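Rallow 303 Work Surface Panel

Product data and care sheet

The Rallow 303 is a flat, white replacement top for standard two-post and four-post table frames. It is supplied as a single panel, finished on both faces and all edges, with no pre-drilled holes. Frames, legs and fasteners are sold separately.

The panel is intended for indoor use in print rooms, mail rooms, sample rooms and similar places where a plain, wipeable surface is needed. It is not rated for food contact or for outdoor storage.

Overview

Core: solid, single density
Finish: white, low gloss, same on both faces
Edge: sealed, 4 mm radius on the long sides
Mass: 17 kg
Packing: one panel per carton, corner guards fitted
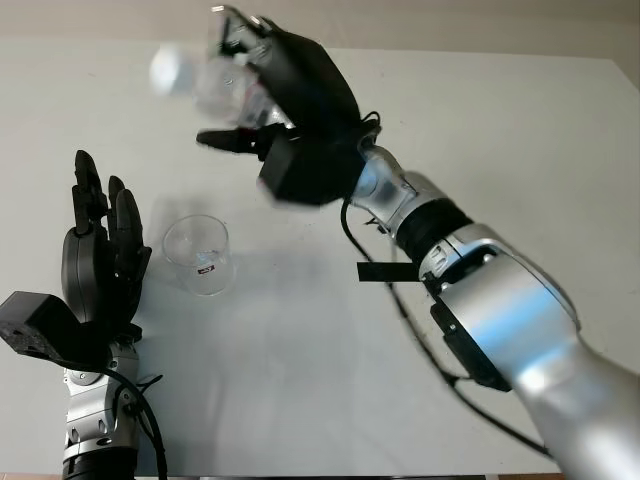

Fitting

Place the panel face down on a clean blanket and set the frame on top. Center the frame by measuring from both long edges. Mark through the slots in the frame rails, then drill pilot holes with a depth stop. Screws must not enter more than half the thickness of the core.

Tighten all screws by hand. Power drivers strip the core at low torque, and a stripped hole cannot be reused in the same position. Move the fixing along the slot and start again.

Two people should turn the panel over. Lift by the frame - never by the edge seal.

Carton revision B and later include a paper drilling guide. Earlier cartons do not. The guide fits Tridalix frames only; for Nastance frames, use the slot positions directly.

Cleaning

Daily: soft cloth, water, a drop of dish soap. Dry after wiping.

Ink and marker: isopropyl alcohol on a cloth, applied to the mark only. Rinse with water. Repeated use on one spot will raise the gloss of that spot slightly.

Tea, coffee and rust: leave a damp cloth on the stain for a few minutes, then wipe. Older stains may lighten without clearing fully. Do not use scouring powder, steel wool or melamine sponges. They cut the finish and the area will then pick up dirt faster than the rest.

Adhesive residue: lift with a plastic scraper held flat, then use soap and water.

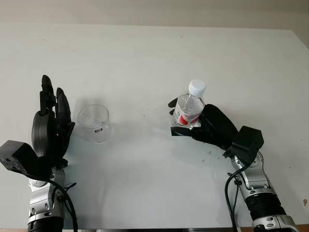
Color matching

White finishes vary by batch. Where panels are to be set side by side, order them together and quote the batch letter from the carton label. Rallow holds a reference chip for each batch, and the chip can be mailed on request.

A panel in strong daylight will warm in tone over its first year. The change is even as long as nothing is left standing in one place. Move monitors, trays and desk mats from time to time during this period.

Storage before fitting

Store flat, on at least three bearers, in the carton. Panels stored on end can bow. A bow of up to 2 mm will normally pull out when the frame is fitted. Let cartons reach room temperature before opening.
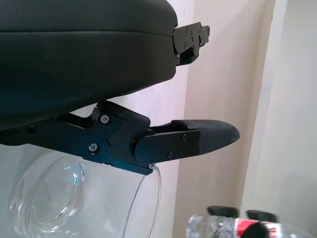
Returns and spares

Unused panels may be returned in the original carton. Drilled panels are not accepted. Edge repair wax is available in white only, part 303-W. Corner guards are part 303-C, sold in packs of 52 for dealers.

Technical questions: Philomena Odoi, surfaces desk
Trade orders and batch chips: Po-yen Chiang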